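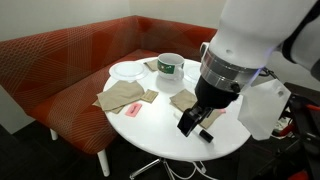 丸テーブルの天板が、片側に体重をかけるとわずかに傾きます。どこを締め直せばよいですか。

天板裏の中央金具を留めているねじを、対角の順に増し締めしてください。それでも傾く場合は、脚の下のアジャスターを調整します。

## 対応記録(受付番号 126)

- 品名:Plurnar 丸テーブル 白
- 設置場所:Killberg 休憩コーナー、L字ベンチソファ前
- 連絡者:Ingeborg Hämmerli
- 状態:対応済み、経過確認中

**8月 10:20**
カップを置いて立ち上がるとき、天板がソファ側に沈むとの連絡。ベンチの座面にはがたつきなし。

**11:05**
皿とカップを下げ、天板裏を確認。中央金具のねじ2本が緩んでいた。六角レンチで増し締め。傾きは小さくなったが、まだ残る。

**11:30**
脚を確認。アジャスターの1か所が床から浮いていたため、接地するまで回した。水準器を縦横に当て、どちらも水平。

**13:15**
天板の縁を4方向から手で押して再確認。傾きなし。ベンチとの間隔も元の位置に戻した。

### 備考

- 金具のねじ穴に割れや広がりは見られない。
- 緩み止めワッシャーは未使用。再発したら16番の部品箱から出して入れる。
- 天板の縁に腰掛けないよう、利用者に口頭で伝えた。
- 次の床清掃でテーブルを動かしたあと、アジャスターの接地をもう一度見る。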